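Back from the Stonard wood survey. Short thread on the hazel dormice, as a few of you asked.

We put up 200 nest tubes in spring, 40 of them along the Lelon side where the honeysuckle is thick. Checked monthly, licence holder present each time.

24 tubes had woven nests by September. Most were the usual stripped bark with a layer of green hazel leaves round the outside.
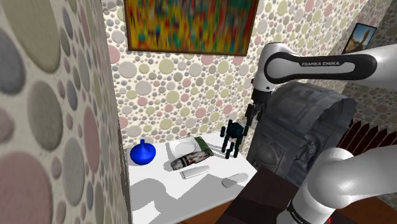 The rest had wood mouse nests, which are just a heap of leaves with no weaving, or nothing at all. Wood mice moved in early on the Watar side, where the bramble was cut back.

The gap in the hedge at Sang Lane is still there. It needs planting up before winter. Dormice will cross open ground but they don't like it.
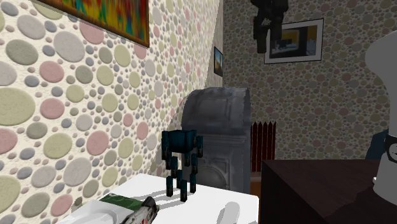
Shabani Nzioka replied that the gap was the same last year and a rope bridge would be quicker than waiting for hazel to grow. Fair point. I've asked for a price on both.

Next check is in October, then the tubes get cleaned out and left until April.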